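I Am Learning to Juggle at an Age When My Knees Have Opinions

The flyer at the community center said "Circus Basics for Adults, no experience needed." It had a drawing of a man on stilts who looked very pleased with himself. I took a picture of it with my phone so I could make fun of it later, and then in March I paid for 3 months of lessons.

My niece goes to the kids' class in the same gym, right before ours. They come out pink in the face and yelling, and one of them always does a cartwheel through the lobby. We go in quietly, carrying water bottles and, in my case, a heating pad. There are usually eight of us. I am neither the oldest nor the worst, though I have been both on nights when attendance was low.

The teacher is Þórey Hedegaard. She spells her name out on the whiteboard at the start of each session and then tells us to say it however we can manage. She toured with a small tent show called Susimar for years and can ride a unicycle while eating soup. I have seen her do it. It was minestrone.

Week one: scarves

You start with scarves because they fall slowly. Mine fell slowly onto my head. The idea is to throw one across your body, then the other, and catch them in the order you threw them, which sounds like something a person could do. Þórey walked up and down the line saying "up, up, grab, grab" in the voice you would use on a nervous horse. By the end of the hour I had a run of four catches and told everyone I know.

Week two: balls

Balls do not fall slowly. Mine went forward, mostly, so that I juggled my way across the gym and into the folded bleachers. Þórey made me stand facing a wall. I stood facing a wall for two weeks, like a kid who had said something at dinner.

She also told me to practice over a bed so I would spend less time bending down. This is the single best piece of advice I have had from anyone in ten years, and I have paid for therapy.

Weeks four and five: the stick

The devil stick (the polite name is flower stick) is one long stick that you knock back and forth with two shorter ones. You don't hold it. You sort of persuade it. I liked it right away, mainly because it looks like you are doing something even when you are doing it badly. My neighbor Sabina Wijesinghe watched me from her porch one evening and asked if I was all right.

I bought my first one online, a Voltix, in a green so bright that I could find it in the hedge after dark. It was too light and bounced off my hand sticks like it had somewhere to be. Þórey lent me an old Gritier with rubber wrapped around it, and the rubber made all the difference. It sticks for just long enough to let you think. If you are shopping for one, get the grippy kind and ignore the colors.

My record is 30 knocks. I had planned to write this post when I got to 100, but I would like to write it while I am alive.
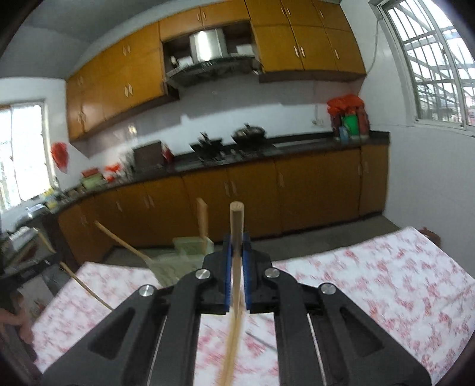 Week six: plate spinning

I had high hopes for plates, having dropped so many already. The plates are plastic with a little dimple underneath, and once they are going they more or less look after themselves. Getting them going is the trouble. You hang the plate by its rim and draw circles with your wrist, small and fast, and then you stop moving all at once and the plate is supposed to settle in the middle. Mine settled on Raju.

Raju is the gym's cat. He came with the building and he attends the adult class only, which I take as a compliment. He was fine. He moved to a higher shelf and has stayed there since.

What it has done for me

Not my posture. I still stand like a question mark. But I sleep better on class nights, and I have stopped looking at my phone in the kitchen because both hands are busy and there is usually a lemon in the air. My shoulder, which used to click when I reached for the cereal, now clicks only for the top shelf.

My niece has offered to coach me. Her terms are a dollar a lesson and I have to clap when she does her hula hoop thing, the one where it goes from her neck to her knees and back again. I tried the hoop myself in the driveway. It went from my waist to my ankles and stayed there.

There is a show for families at the end of the session. The kids' class gets most of it, and the adults get one slot between the tumbling and the snacks. The gym holds 500 people, and Þórey keeps mentioning this as if it were good news. I have been put down for the flower stick. Sabina says she is coming and wants to know if she can bring her own chair.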